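Sticking drawers and what to do about them

Most drawers stick in humid weather and come good when it dries out, so wait a week or two before you plane anything off. Timber you remove in summer leaves a gap by May.

Take the drawer out and empty it. Look for shiny patches on the sides and bottom edges, as these are the spots that rub. Rub a plain white candle along them, then along the runners, and slide the drawer in and out a few times. Soap works too, but it gathers dust.

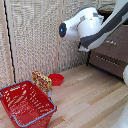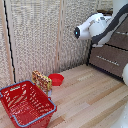 Jarrah Harawira
Home maintenance writer

If wax makes no difference, sand the shiny patches lightly with the grain. Check the fit often – it is easy to go too far. Wipe off the dust and wax again.

A drawer that drops at the front usually has worn runners. Glue a thin strip of hardwood over the worn section, clamp it and leave it overnight.

Loose knobs: wrap the screw thread with a little plumber's tape before tightening.

Musty drawers can be aired outside in the shade. Keep them out of full sun, which can split the joints.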